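2023-12-22 - Bench notebook, Triệu cell (laundry handling)

Last proper entry before the break, so I'm going to try and write down the working rules as we run them now and not as they were in August, when half of them lived in Ulla's head and the other half on the back of a Gridel packing slip. Tươi, if you're reading this before you set up in the new year, please scribble on it. That's what the margins are for!

Background for anyone picking this up cold: the task is dark cloth in and out of a drum, wrist camera on, operator guiding. Grikemis want a practice sheet from us that their own people can follow without ringing me up, and the risk assessment has to match what we do at the bench. At the moment it doesn't quite. It still says the operator "observes the drum continuously", which is fine on paper and hopeless once your arm is inside it and your head would have to be as well.

So we've split it. The operator watches the wrist view, the second person watches the arm and the door, and the second person holds the stop. No swapping roles in the middle of a run. Ulla and I argued over that for most of a morning tea and she won, fairly.

On the approach, the rule is fingers low and open, and you pause at the cloth before you close on anything. Navy on grey sounds easy, but the colour goes to nearly black down in the folds and I've caught myself guessing where the fabric stopped and the shadow started. If you're guessing, back out and have another look.

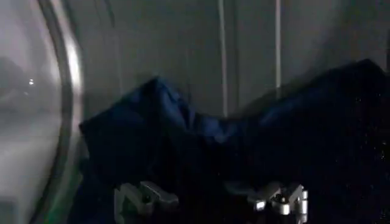

Approach and grasp

1. Machine isolated at the wall and tagged before the arm goes anywhere near the door. Not switched off at the panel - isolated. Your tag, your name on it, and you're the one who takes it off.

2. Spin the drum by hand and check it turns freely, then leave it alone.

3. Door fully open. The rim and the door glass are both keep-out surfaces in the planner, and I've set the margin to 12 mm all round. It was 9 and I didn't love it.

4. Reduced speed the whole time the wrist is past the rim. I know it's slow. Put the kettle on before you start.

5. Aim for a raised fold and stay out of the dips. A ridge gives you cloth on both sides of the finger, where a dip mostly gives you drum.

6. One regrasp allowed without retreating. After that, come out, reset, go again, and log it as a new attempt. We were fudging this badly in the early runs (me more than anyone) and the Cerkberg numbers aren't worth much because of it. Of the 71 attempts in that set I'd only stand behind the ones Tươi logged.

Lift and exit

7. Once you've got hold, lift clear of the drum wall and stop. Have a look at what you're holding and what's hanging off it. A trailing flap is the thing that worries me most, partly for the vent panel, which is all little holes and a raised border, and partly for our own linkage. Cloth in a pivot is a rotten way to spend an afternoon. 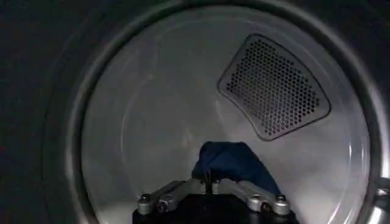 8. Come out along the drum axis and keep the load toward the middle of the opening. If any of it hangs below the fingers, lift a bit more before you cross the rim. The second person calls "clear" and the operator waits for it, even when it's obvious.

9. If something snags, don't pull. Stop, release, and free it by hand with the arm held in protective stop.

Still open: I'd like a force limit written into the sheet as an actual number, but Ulla reckons (and I'm coming around to it) that we should measure a few deliberate snags on scrap cloth first, or we'll just be copying a figure out of somebody else's manual. We also need a line on lint. I've been wiping the fingers whenever I remember, and whenever I remember isn't a procedure. And the bolt heads on the linkage want a torque check on the same list as the tag, before each session.

Tươi - the spare finger pads are in the second drawer with the hex keys. There are two sets left, so order more if you open one.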